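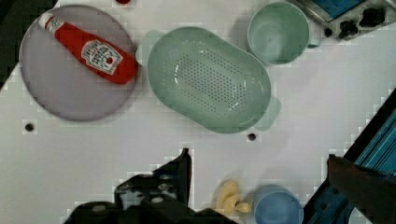 Home | Reviews | Kitchen | Pantry | About

Homus Salad Spinner, Large: Three Months In

I did not think I could get excited about a salad spinner. My old one had a pull cord that snapped, and I went back to flapping lettuce around in a dish towel over the tub (don't do this, the walls get it). Then my neighbor Yen-ting Lo let me try her Homus and I ordered one that same evening.

It works with a pump on top. You push down, let go, and the basket takes off like a top! Four or five good pumps and romaine comes out dry enough that dressing sticks to it. Spinach needs a second round, and I pour off the water in between. Herbs are where I really fell for it — cilantro that used to go slimy by the next day now keeps most of the week wrapped in a paper towel.

There's a brake button, a little stiff at first, and a ring of rubber underneath so it stays put on the counter. I paid $33, which felt like a lot until I added up the salad mix I was throwing out.

A few gripes. It's big, and my only free shelf is over the fridge. The lid traps water where the pump goes in, so I stand it on its side overnight. And the basket slots are a bit wide for tiny microgreens, some of them get through.

Would I buy it again? Yes, in a heartbeat. I've even used it for washed blueberries, lined with a towel and spun very gently, and only lost 3 of them.

Recent reviews
Tunstall Box Grater
Wusora Rice Cooker, Small
Workuvia Folding Step Stool
Best Dish Towels Under $10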